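MUS 249: Choral Arranging for Small Ensembles
Unit 3 handout: Voicing folk melodies for equal voices

Read this before the workshop and bring a pencil copy of your Hokau setting. The scores referred to below are in the Trendard reader, which you should already have. Measure numbers follow the reader and not the older photocopies.

1. Scope of the unit

Unit 2 dealt with mixed voices, where the arranger has close to three octaves of usable range between the lowest bass note and the highest soprano note. Equal-voice writing gives you much less. A treble ensemble without trained low altos works between the G below middle C and the G at the top of the staff, with A available for short notes. A low-voice ensemble has a little more room at the bottom but loses clarity there quickly.

Most faults in student work in this unit come from treating an equal-voice group as a mixed group with the bottom removed. The bass line of a four-part setting does two jobs: it names the harmony and it marks the phrase. Transposing it up an octave puts it in the middle of the texture, where it does neither job well and collides with the inner parts.

2. Terms

Equal voices: an ensemble in which all parts lie in the same general register, whether treble or low.

Close position: a chord in which the upper voices take adjacent chord tones, with no chord tone skipped between them.

Drone: a sustained or repeated pitch held under or inside a moving texture. A drone may be on a vowel, a hum, or the text. It may move, but it moves less often than anything around it.

Crossing: a lower part sounding above a higher part. In mixed writing this is usually corrected. In equal-voice writing it is a normal resource and should be marked in the score so that singers don't take it for a misprint.

Overlap: a part moving past the note its neighbor has just left, without sounding above it at the same moment. Overlap is harder to hear than crossing and harder to sing in tune.

Staggered breathing: singers in one part breathe at different times so that the sound is continuous. It needs at least three singers to a part.

3. Placing the melody

There are three common positions for a folk melody in a three-part setting.

Top. The melody is easy to hear and the harmony sits below it. The cost is range. If the tune spans an octave and its lowest note is near the bottom of the compass, the two lower parts have nowhere to go. Check the lowest note of the tune before you choose a key. There should be at least a fifth beneath it.

Middle. This is the usual position in many oral part-singing traditions. The upper part decorates and the lower part holds or moves in short steps. The melody singers need to be stronger than the others, or the upper part must be marked down by one dynamic level.

Bottom. Used for a single verse as contrast. The upper parts should be thin: long notes, open vowels, and no text in conflict with the melody. Avoid this position when the tune has fast syllables, as low treble voices do not project consonants.

In the Hokau setting the melody starts in the middle, passes to the top at measure 12, and returns. Mark each hand-off in your copy. Note that the part giving up the melody always lands on a common tone, so the new melody part can find its pitch by ear.

4. Drones

A drone is cheap to write and expensive to perform. Pitch sinks if the vowel is not agreed on, and it sinks faster on a hum than on an open vowel. Plan for this on the page.

Give the drone part a reason to re-attack the pitch at least once per phrase. A change of vowel or a repeated text syllable is enough.

Keep the drone off the seventh degree and off any pitch that the melody alters. A drone on the tonic or the fifth will tolerate nearly anything above it. A drone on the second degree is common in some repertories and sounds well, but the upper parts have to be written to it from the start.

Where the drone moves, move it by a whole step and return. The step should come on a weak beat before a cadence. Compare the two endings of the Gostdale song in the reader: the first holds the drone through the cadence, the second drops it a whole step and brings it back on the final syllable. The second is easier to keep in tune, although it looks harder.

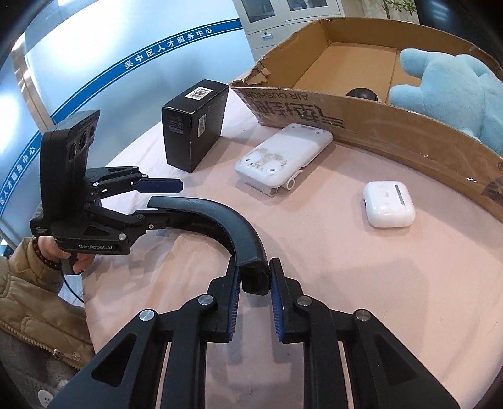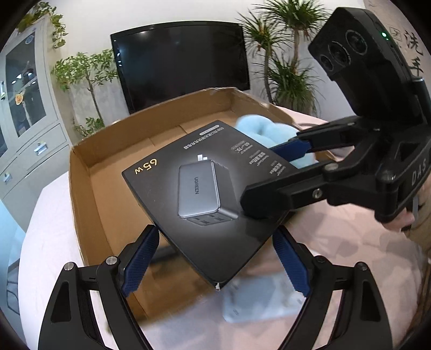
Two views of the table. The charger box in the second is marked 65W.

5. Spacing and doubling

With three parts there is no spare voice. Every doubling removes a chord tone, and the listener will hear the gap. The working order is as follows.

Keep the root and the third. Leave out the fifth first.

Do not double the third at a cadence unless two parts reach it by contrary motion.

Unisons are acceptable on the first note of a phrase and on the last. In the middle of a phrase a unison sounds as if a part has dropped out. If you want that effect, hold it for at least two beats so that it is clearly intended.

Seconds between adjacent parts are stable in equal voices and can be sustained. They are more difficult to tune when both parts have just leaped. Approach a second by keeping one part still and moving the other by step.

Parallel fifths are not treated as errors in this unit. They are part of the style of several songs in the reader. Parallel fifths mixed at random with ordinary four-part voice leading are another matter, and will be marked. Choose one practice for each section of a setting and stay with it.

6. Text

Folk texts often repeat a refrain with no fixed meaning. These syllables are useful to the arranger. They carry rhythm without competing with the verse, and they can be given to the accompanying parts while the melody has the words. Use the syllables that belong to the song. Do not bring in neutral syllables from another style.

When setting a language you do not speak, write out a word-for-word gloss under the text before you draft any notes. Mark the stressed syllables. Then check that no accompanying part places an unstressed syllable on a strong beat by itself. The melody may do so, since the melody is given, but the added parts should not make it worse.

Elision marks go in every part, including parts that hold through the elision. Singers reading from single parts cannot see what the others have.

7. Worked passage: Srour, measures 1 to 12

The tune has a range of a sixth and circles around its fourth degree. The key in the reader is F, which puts the lowest note on F above middle C. That leaves a seventh beneath it for a treble group, enough for a drone and one moving part.

Measures 1 to 4: melody alone, all voices. The unison sets the pitch and the vowel color for the rest of the verse.

Measures 5 to 8: the lowest part leaves the unison and drops to C. The middle part stays with the melody. Two-part texture only.

Measures 9 to 11: the top part rises a third above the melody and follows it in parallel. The parallel thirds break at measure 11, where the melody leaps. The top part holds its note and lets the melody come to it. Had it followed the leap, it would have reached A on a closed vowel, and most amateur sopranos can't sing that quietly.

Measure 12: open fifth, C and G, with the melody on G and the top part in unison with it. The third is missing on purpose. The second verse begins on the same chord with the third added, and the change is heard as a change of color.

Copy these measures by hand with the three parts on separate staves. Then rewrite measures 9 to 11 with the added part below the melody. You will have to move the drone. Where you move it is the point of the exercise, and more than one answer is acceptable.

8. Layout of parts

One staff per part. Two parts on a shared staff save paper but hide crossings, and this repertoire crosses often.

Measure numbers at the start of every system. Rehearsal letters at the start of each verse and each refrain.

Write breath marks where you want everyone to breathe. Where you want staggered breathing, write it in words once and leave out the commas.

Dynamics go above the staff, text below. Where the melody changes part, write "melody" in small letters above the note where it begins — this is the mark students most often forget, and the one conductors most often ask for.

9. Assignment

Arrange one song from the Trendard reader for three equal voices, unaccompanied. Length: 59 measures at most, including repeats written out. At least one verse must have the melody in a part other than the top. At least one passage must use a drone, and the drone must move at least once.

Hand in a full score and one sheet of notes on range. The range sheet lists the highest and lowest note of each part and the measure in which each occurs. If a part goes outside the limits given in section 1, name the measure and state how long the note lasts.

Scores are sight-read in the workshop in May. Bring enough copies for every singer, stapled at the left, printed on one side. Settings that cannot be read through without stopping will be returned for correction before they are graded.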